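The corner desk, finished for now

21/08/2018

I said back in April that I would post an update once the corner of the spare room was usable again. It took longer than planned. The old desk went to my cousin, the new one sat in its carton for weeks, and then I had to wait for the hole in the wall behind it to be filled. The wall is still the same mottled gray and I have decided to leave it. Two people have told me to paint it. I like it.

The top is dark gray with rounded corners. I was worried that it would show dust, and it does. I wipe it down with a damp cloth in the morning before I sit down, and that takes less time than making coffee. The old desk was pale and showed pen marks instead, and those never came off.

Most of the work was deciding what goes back on it. Everything from the old desk had been in two boxes in the hall, and I had gotten used to stepping over them. I emptied both onto the bed and put things back one at a time over a week, only when I went looking for them. What was still on the bed at the end went to the closet or the trash. The stapler went to the closet. I have needed it once since.

The books are against the wall. There is a stack on the left and one white book with a blue band on the right. I tried them upright with a bookend and they kept leaning, so the stack is lying down. Next to them is the little panel with the sticker pattern, and the green-and-white food sign, standing up. I know the sign belongs in a kitchen. My kitchen has no free wall and no free shelf, and it looks fine where it is.

The mouse is the pale mint one. I bought it secondhand from Sotiris Stamatopoulos, who was clearing out his office and wanted 20 dollars for it. The back half of the shell is covered in small perforations and the front is smooth. I expected the holes to fill with crumbs. So far they haven't, though I did make a rule about not eating toast at the desk and have mostly kept it. It is lighter than my last mouse and it took me a few days to stop overshooting everything on the screen.
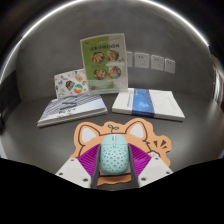
The mint mouse on the orange pad, books behind.

The pad came later. I had been using the bare tabletop, and the pointer would jump whenever I moved the mouse toward the wall. I looked at a plain gray pad from Stidar, the large size, which would have covered half the desk. Then I found the orange one, in the shape of a cartoon animal, on a clearance table at Cotedholm, and bought it without thinking very hard about the size. It has two pointed ears, pink cheeks and a raised paw on one side. It is smaller than it should be if you move your mouse in big sweeps. I turned the mouse speed up a little and now I rarely run off the edge.

It slides less than I thought it would. I did have to wash it once already, after the tea. Cold water, a drop of dish soap, a soft brush, then flat on a towel overnight. The colors came through fine. I would not put it in a machine or hang it over a radiator, as the last pad I did that to curled up and never lay flat again.

The other thing that lives on this desk is the yarn. I don't have a separate place for knitting and I don't want one. After work the mouse goes back by the books and the pad becomes the place where the ball sits. The tabletop is slick and a ball of yarn will travel right across it and onto the floor if you pull hard. On the pad it stays put a little better. A bowl would be the proper answer and I keep meaning to get one.

At the moment I am using a pale mint turquoise, close enough to the mouse that a friend asked whether I had matched them on purpose. I hadn't. It was the last of that color in the basket at Fernirthorpe, the yarn shop near the bus station, and I only went in for stitch markers.

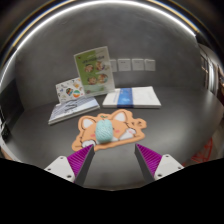
Same pad, with yarn. One ball of mint yarn.

The plan for it is a plain hat. I cast on twice. The first time I guessed at the needle size and the fabric came out stiff, so I ripped it back and went up a size. I am knitting 20 rows of ribbing before the crown part starts, with 30 minutes at a sitting being as much as my wrists want after a day of typing. If it runs short I will finish the top in gray.

For light I went with a white strip. I had a desk lamp from Söderlund before this and I liked it, but the base took up the exact spot where my right elbow goes and the neck had started to droop. The strip is bright and even, good for dark yarn and small print. It is a bit cold in color for late evening. If I replace anything on this desk in the next year it will be that.

Still to do: the cable from the monitor is too short and has to run across the front of the shelf, which annoys me every time I dust. I also need a drawer or a box for pens, which are in a mug on the windowsill for now. The chair is the old one. It squeaks when I lean left, and I have tightened everything on it that can be tightened.

I will post the hat when it is done.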